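Subject: Re: [camham-swap] Toy table in April

Gladys Mamani wrote:
> Are we still taking play kitchen bits?
> I've got a box from Grusberg.

Yes please, Gladys! We had 19 families last time and the little ones went straight for the pans (mine included, he's 3).
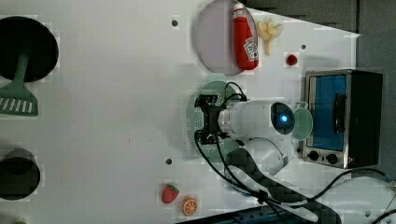 Green spatula and dark pans on the white table

Puzzles I'd skip, we still have 24 in my hallway and I keep tripping over them. Doors open at 10 by the Maldonado side, and parking is awful, so walk if you can.
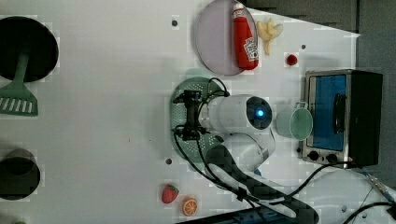 Page last changed: April, 9:40 am

Oh, and bring bags! We ran out before lunch.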